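**Kirell Robotics Workshop** is a student project in small-scale automation, run as an extracurricular course at the Trillitz technical college. It was founded by Arnulfo Castaño, a lecturer in applied mechanics, and is now directed by Hortensia Henao. Membership is limited to 49 students in each academic year, who work in teams of seven.

## Activities

Each team assembles and programmes a pair of table-mounted arms over the course of three terms. The first term is given to wiring and calibration, the second to the handling of single objects, and the third to tasks shared between both arms. Everyday items such as pens, pegs and hand tools are used as test objects. Recordings of the exercises are kept in an archive named Tider, which held 3,247 entries on 22/12/2021.
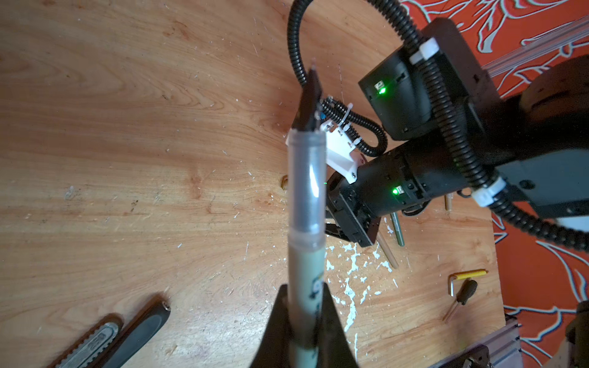
*Two-arm bench with a marker pen held in one gripper; the second arm stands at right.*

The benches have wooden tops, and the arms are built from boxed actuator modules - a design chosen so that a faulty joint can be replaced by the students themselves. Cables are carried in corrugated conduit and secured with ties.

## Assessment

The course carries no marks. Teams present their work at an open session in December, at which the Muñoz Prize is awarded for the clearest written record of a task. Entries must include a wiring plan and a log of failed attempts.

## See also

- Tider archive
- Muñoz Prize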